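Laundry and Water Point -- Monthly Walk-Through Checklist
Site: Okitz, ground floor
Month: March
Form: 8
Marking: OK / Fix / Watch. Write a comment for anything not marked OK.

Section A. Laundry machines

A1. Unit number sticker on front panel, readable from the aisle -- OK
Comment: Leave the stickers where they are. The fault log goes by unit number, and two entries last month had no number at all.

A2. Door glass free of cracks and chips -- OK
Comment: Wiped with a dry cloth after checking.

A3. Door rim and small label on the rim -- OK
Comment: Unit 1 has its label on the left side of the chrome. Do not use scouring pads on the rim. The Disuro spray is fine, but put it on the cloth first and keep it off the label.

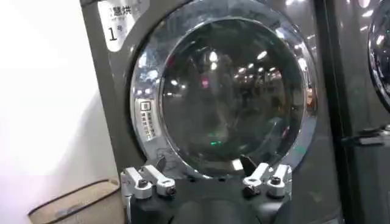
A4. Door seal, lint and coins -- Watch
Comment: Lint in the lower fold again on unit 2. Cleared by hand. Check it next month before anything else.

A5. Door latch closes without force -- OK

A6. Power cord and plug, no heat marks -- OK
Comment: Cords pulled out far enough to see the full length. Unit 3 had its cord pinched behind the back foot. Freed and tied up.

A7. Load notice posted -- Fix
Comment: The notice by the door still gives the old limit. Matoušek is printing a new one. Tape over the old figure until it comes.

Section B. Floor and walkway

B1. Walkway clear between the machines and the water point -- OK
Comment: People cut through on their way out, often with a phone in hand, so anything left low on the floor will get kicked. Keep baskets against the wall.

B2. Floor dry, no standing water -- OK
Comment: Checked at 8 a.m. and again at noon.

B3. Wet floor sign on its hook -- Fix
Comment: Hook is loose. Sign is leaning behind the door for now.

Section C. Water point

C1. Dispenser level and steady with a jug on top -- OK
Comment: Pushed gently from both sides, no rocking.

C2. Spigots not dripping -- OK

C3. Jug rack upright, jugs seated all the way in -- OK
Comment: Load the rack from the bottom up. Take from the top.

C4. No jugs standing on the floor -- Fix
Comment: One next to the rack. It should go in the supply closet if the rack is full -- not beside it, where it narrows the path. 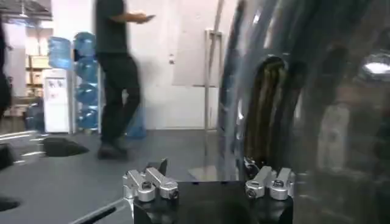 Item C4: dispenser, jug rack and the jug on the floor.

C5. Delivery slip from Flonska filed -- OK
Comment: Slip matches the order.

Open items carried over: A7, B3, C4. Send the finished form to the front office by the end of the month.

Recent checklists
Stairwell and Exit Lighting
Supply Closet Shelving
Kitchen Sink and Drain
Dryer Vent Cleaning Record
Fire Extinguisher Tags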